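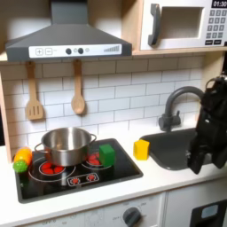

The play kitchen at Kurnside, with the spatula and spoon hanging above the cooktop.

Play Kitchen Helpers Wanted - Kurnside Family Playroom

Do you like small kitchens, pretend soup and putting things back where they belong? We are looking for 11 people to join us for our next round of play kitchen sessions, and we would love to hear from you!

Kurnside is a drop-in playroom for children and the grown-ups who come with them. The kitchen is the busiest corner we have. It has a cooktop and a sink set into a white countertop, a range hood with knobs and plus and minus buttons, and a microwave with a keypad that gets pressed all day long (the display says 01:30, and yes, every meal takes exactly that long). A wooden spoon and a slotted spatula hang over the cooktop, and they are the two most wanted items in the building.

What you would be doing

You would come in for one session a week, each lasting 2 hours. Before the doors open you set out the dishes and play food, wipe down the counter and check that the utensils are hanging up. Once families arrive you play - take orders, ask what is cooking, help two chefs share one sink. At the end there is the big tidy. We have 138 pieces of play food and dishes in the Ornholm bins, sorted by color, and the children are very good at helping if someone makes a game of it.

We are also trying out new story cards this season, starting with one called Pan, where the children cook a dinner for a giant. You would use the cards in your sessions and write a few lines afterward on how they went. Spelling does not matter. We want to know which parts the children asked for again.

Who we are hoping to hear from

You should be 18 or older, comfortable sitting on the floor and happy to eat a lot of imaginary pancakes. Experience with children is welcome but you don't need any. Parents, students, retired cooks, people who have never cooked a thing in their lives - all fine. If you speak a second language, please tell us, we have families who would be delighted.

All helpers go through a background check, and we cover the cost of it. Your first session is a shadow session with one of our regulars.

What you get

A small thank-you payment for each session, your bus fare, and lunch in the Grestosov room next door (real lunch, with real soup). Several of the people who joined us in May are still here and have signed up for the next round too, which makes us very happy.

How to apply

Write to Leif Kvaran at the Kurnside front desk, or drop off a note in person. Tell us a little about yourself, which mornings or afternoons suit you, and what you liked to play when you were 8. Please get in touch by 24/06/2024. If you would like to see the kitchen first, come by during open hours and ask for Leif.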